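Sorting Small Household Items at Home: Project Report
Mhairi Shearer
Submitted 3rd March

Background
My project looked at how people deal with the small things that end up on a table and never get put away. I chose this after helping clear a flat at Plemside last July, where most of the time went on little objects with no obvious home. Furniture and books were easy by comparison.

Method
I used one dark brown table and one shallow cardboard fruit box with no lid. The box had hand holes in its ends, so it could be carried straight to a shelf. The rule was simple: one item is picked up at a time, and a choice is made before the next one is touched. Each session lasted 42 minutes, and I ran it with two different sets of items. 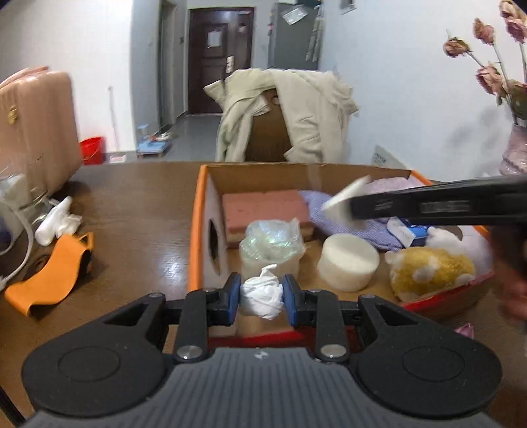 Soft things caused the most trouble. Cloths and plush pieces take up more of the box than you expect, and they hide whatever is under them. Sponges and small containers keep their shape, so they are easier to place along the walls. Crumpled scraps were a separate problem. I had planned a pile for trash, but I kept stopping to decide if a scrap was packing material or just waste – in the end I made a rule that anything crumpled waits until last.

Results
The second layout, with some items left out on the table beside the box, was faster to sort. I could see shapes and colors before choosing, and I did less digging. 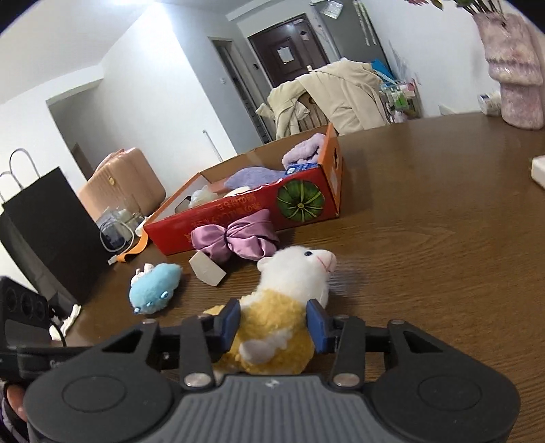 Toys and bows also took longer than plain items because I wanted to keep them looking nice. A bow gets flattened if it goes in early. Small plush animals can go on top of almost anything, so I now leave them until the heavier things are in.

Problems
My notes from the first session were too short to compare properly with the second. I also did not weigh anything, so I can only talk about time and space. A deeper box might give a different result.

Next steps
I would like to repeat this with dividers made from scrap cardboard, and with someone else doing the sorting.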